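Mesa Restell gris claro: tres meses comiendo, trabajando y amasando encima

La compré en julio, un domingo por la noche, de esas compras que haces desde el sofá con el móvil al cinco por ciento de batería. 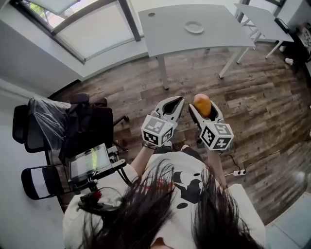
Venía de una mesa de pino heredada que pesaba como un piano y que cojeaba desde la última mudanza, así que buscaba lo contrario: algo ligero, rectangular, de patas finas y que no se comiera la luz de la ventana. En Pappas tenían dos candidatas, la Restell y una Fleddale casi igual de medidas pero con la pata más gorda. La Fleddale costaba 215 euros y la Restell 183, y me fui a por la segunda, un poco por el precio y un poco por la pata, lo reconozco.

El montaje, bien. La caja trae una llave de esas en ele que te deja marca en la palma y unas instrucciones sin una sola palabra, solo dibujitos. Yo tardé casi 100 minutos, pero es que puse una pata del revés y tuve que volver atrás (si miráis bien el paso 3, los agujeros van hacia dentro. ¡Hacia dentro!). Con un destornillador eléctrico supongo que se hace en la mitad.

El color me encanta. Es un gris muy clarito, que con las paredes blancas y el suelo de lamas marrones y grises queda tranquilo, como de casa ordenada, aunque la mía no lo esté. Eso sí, el café se ve muchísimo. Con un trapo húmedo sale todo menos la cúrcuma, que me dejó un cerco amarillo y ahí sigue, debajo del salvamanteles.

Lo del agujerito redondo para los cables al principio me pareció una tontería en una mesa donde se come. Pues lo uso a diario: paso por ahí el cargador del portátil, lo bajo hasta la regleta del suelo y listo. Ahora, a la hora de comer caen migas por el hueco, y un día se me coló un garbanzo. Yo habría puesto una tapita, que no cuesta nada.

¿Y las patas? Son metálicas y muy finas. Para comer o escribir, perfectas. Para amasar pan se mueve un poco, sobre todo si aprietas con ganas – a mí me vibraba hasta el vaso del agua. La arrimé a la pared y mejoró bastante. Si sois de amasar en serio, yo miraría antes la Fleddale. También le puse fieltros Genex debajo, de los adhesivos, y dos se despegaron a la semana, así que esos no os los recomiendo.

Lo que menos me gusta son los cantos. Van bastante rectos y, si apoyas los antebrazos mucho rato escribiendo, se te quedan marcados. Me pongo una manta doblada y tan contenta.

La volvería a comprar, sí, pero para un comedor pequeño o un rincón de trabajo. Para seis personas y una paella se queda corta. Le pongo cuatro estrellas, y la quinta se la daré cuando vendan la tapa del agujero.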